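# Did Lawal really write "The Ferry Lamp" in one night?

**Amarachi Adeyemi**

Every short life of Lawal repeats the same story: he walked home to Pastotell in a storm, sat down at the kitchen table and had all 35 stanzas finished by breakfast. I've read it in the Droten paperback, on the Rodico poetry calendar and on the back of a tea towel. None of them says where it comes from.

I have my doubts. The only hard thing I can find is a footnote in the *Collected Letters* pointing to letter 1286, and when I looked that one up it was a complaint about a bill for candles. No storm, no poem.

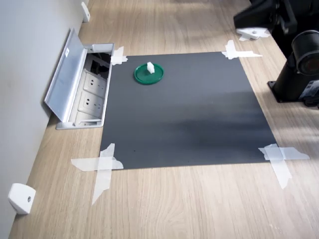
I also don't see how a man with a bad right hand, which he moans about all that winter, copies out that much verse by morning. Does anyone know of a source from the time, or is this something his friends made up once he was famous? I'd like to quote it in a talk for my reading group but not if it's junk.

## Ismael Siqueira

Your footnote is a misprint. It should be letter 1288, two further on, to his sister. The Droten editors fixed it in the second printing but the paperback was set from the first.

Before you get excited, read what it says. He tells her he has "the Lamp all down at last, and am fit for nothing." That's it. The night, the storm and the kitchen come from his nephew's memoir, and the nephew wasn't born yet when the poem was written. He also puts the house on the wrong side of the river.

"At last" sounds to me like a man who has been at it for a while. There is a notebook with 11 of the stanzas in a different order, and the ink changes partway through. I wouldn't build too much on the ink - he may have just run out - but I can't square a reordered draft with one sitting.

For the talk I'd quote the letter and say the rest is family legend.

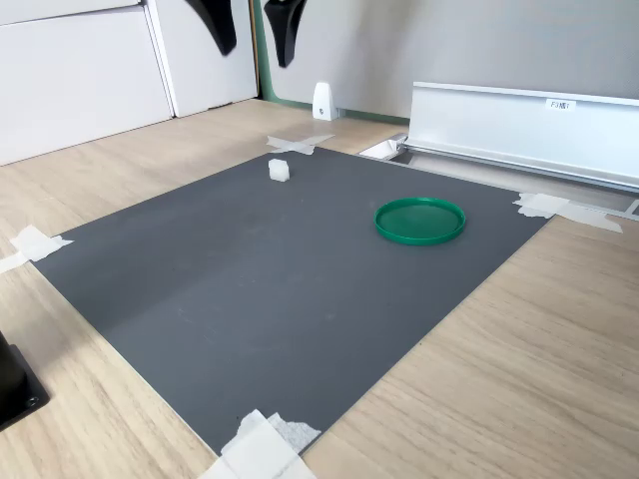

## plainverse

Poets do write fast sometimes. I did a sonnet on the bus on Tuesday. I don't see why everybody has to pick holes in a nice story, and the poem is the same either way.

## Amarachi Adeyemi

Thanks, Ismael. I found 1288 and it reads the way you say. Do you know if the notebook has been printed anywhere? I'd want to see the stanza order for myself before I repeat it to a room full of people.

plainverse, a sonnet is 14 lines.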